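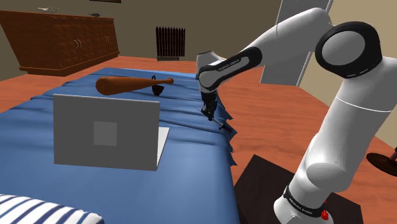

Why have the reviews on my reading log lost their paragraph breaks?

Reviews imported from Skillier before the last update were saved in a format the new editor reads as one long line. The words are all still there, and the breaks can be put back by running the import again with "Keep line breaks" ticked.

Ticket: Reviews run together after import
Opened by: Thịnh Lý
Opened: 2018-05-01
Product: Prellilik reading log, web version
Status: Solved

Original report
I moved my book reviews over from Skillier and all 103 arrived, but each one shows as a single block of text. Star ratings and dates read are fine. Quotes I had set on their own line now run straight into my own comments, so in places it reads as if I wrote the author's words. I have tried two browsers and logged out and in again.

Support, first reply
Thanks for the report. Could you open one of the affected reviews, choose Edit and tell us whether the breaks are there in the editing box? Please don't save it, as saving writes over the stored copy.

Thịnh Lý
No breaks in the editing box either. I looked at 8 reviews, long and short, and they are all the same. The one I typed straight into Prellilik, for a novel called Barnach, has its paragraphs.

Support
Understood. Please do the following:

1. Go to Settings, then Import and export.
2. Download a backup of your log.
3. Choose Import again and pick the same Skillier file.
4. Tick "Keep line breaks".
5. Under "Books already in my log", choose "Replace review text only".

Your ratings, shelves and dates will be left alone. Reviews you wrote here are skipped.

Thịnh Lý
Done. Most of them are right now. Five are still in one block, and those are all the long ones, including my piece on the Aravena trilogy, which is almost 3,000 words. The import page gave no error.

Support
We can see those five in the import record. They went over the time limit for a single review and the old text was kept. We have raised the limit on your account. Please run steps 3 to 5 once more.

Thịnh Lý
That has fixed four. Aravena now has its paragraphs but the italics on the book titles have gone.

Support
Italics are not carried over by the Skillier file, so they will need to be put back by hand. We have added a note about this to the import page. The error message for reviews that run over time has been logged as a separate fault.

Thịnh Lý
The fifth one is fine too, I hadn't refreshed the page. I'll do the italics myself. You can close this.

Closed by support.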